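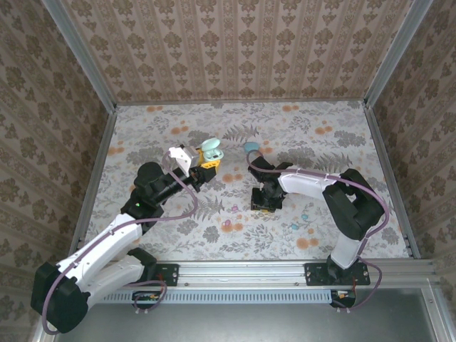
Ticket 3394
Objet : sol livré fleuri, commandé uni
Ouvert par : Telmo Gallardo
Catégorie : Revêtements > Motif non conforme
Priorité : basse (modifiée par le support ; j'avais mis haute)
Statut : résolu en partie

Message initial, mar. 3 novembre

Bonjour,

J'ai commandé chez vous le papier peint Roltstead, rayures et médaillons bruns sur fond beige, et le sol Urnilden gris pâle uni. Le papier est le bon. Le sol est bien gris pâle, je vous l'accorde, mais il est arrivé avec des rameaux, des frondes de fougère gris foncé et des bouquets de fleurs orange. J'ai relu la fiche produit deux fois : le mot « uni » y figure toujours.

Le papier couvre trois côtés et se suffit à lui-même. Avec la prairie par terre, on a l'impression de ranger ses affaires chez une grand-tante qui aurait hérité deux fois.

Vérifications demandées par le support

1. Référence sur l'étiquette du rouleau. Elle dit « Urnilden gris, 890 ». Le bon de commande dit la même chose. L'étiquette et moi sommes donc d'accord, c'est le rouleau qui a changé d'avis.

2. Envers du revêtement. On m'a demandé si je ne l'avais pas posé à l'envers. Non. L'envers est uni, en effet, mais c'est un envers.

3. Nettoyage d'un motif au chiffon humide, « pour exclure une tache ». J'ai frotté une grosse fougère pendant cinq minutes. Je peux exclure la tache.

4. Gêne constatée à l'usage. Je trie là-dessus de petits objets de couleur, aux formes arrondies, et je les voulais sur un fond calme. Le vert menthe pâle passe encore. Pour les orange, je cherche parmi les fleurs, et il y a aussi une petite fleur rose vers le milieu que j'ai essayé de ramasser. Le gros ovoïde rose mat, lui, se voit de partout ; si toute ma collection avait sa carrure, je n'aurais pas ouvert de ticket. 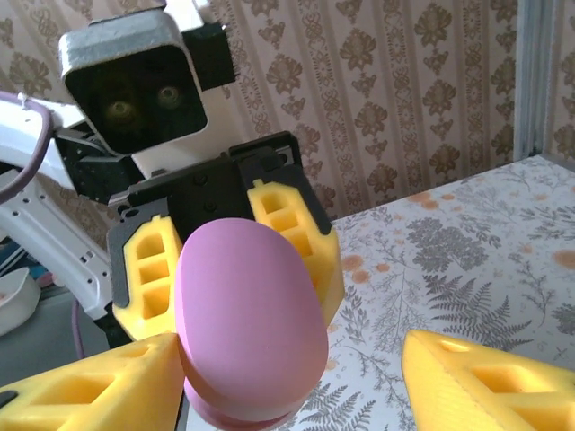

5. Essai avec un fond provisoire. J'ai étalé une feuille de papier gris sur les fougères. Résultat excellent, au point que je me demande pourquoi j'ai acheté un sol.

Réponse du support (Pavlović, service motifs)

Bonjour M. Gallardo, après contrôle, la référence 890 regroupe deux impressions. « Uni » désigne dans notre catalogue la teinte du fond, hors décor. Nous comprenons que cela puisse surprendre. Nous vous proposons un échange contre la version sans décor, disponible en février, ou un avoir.

Ma réponse

Va pour l'échange. Merci de noter au dossier que je souhaite la version sans décor, sans fleurs, sans fougères et sans petits points bleu clair – il y en a deux, du côté droit, et je préfère les nommer avant qu'on m'explique qu'ils relèvent du fond.

Suivi

– Retour du rouleau : enlèvement par Trakley, créneau à confirmer.
– Papier peint Roltstead : conservé, aucune réclamation.
– Feuille de papier gris : toujours en service.
– Fiche produit : le mot « uni » est encore en ligne. Signalé de nouveau.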